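Teaching the arm to put fruit away: what works for me

I've been showing our Drilton arm little kitchen jobs by remote control since May, and I love it, but I've wasted plenty of evenings too! So these are my notes on the strawberry-in-the-tub job.

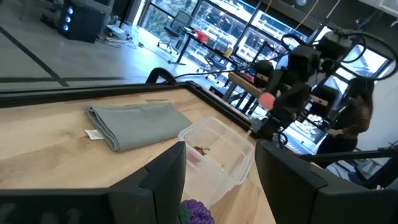
Ludmila Halás wrote in to say she gets smoother runs guiding the arm by hand, and that the remote made her jerky and cross. Fair enough, Ludmila – I do it by hand for anything with a twist in it, like lids. For plain picking up and setting down I still like the remote.

Start with soft or light stuff. A clear tub is trickier than you'd think, so come at it slowly and from the same side for the first few goes. Then move it a little. I shift mine a hand's width between runs and turn the fruit too (otherwise the arm just learns one spot on the table and gets stuck there).

Don't stop halfway to think! If you dither, it learns to dither. Practice the move 2 times without recording, then go.

Throw out the bad runs the same night. I kept 30 out of 44 last time and the arm did better than when I'd kept the lot.

Oh, and fold your cloth before you start if the next job is wiping. Mine snagged on the fingers twice. I'm trying the cloth with a slower grip this weekend.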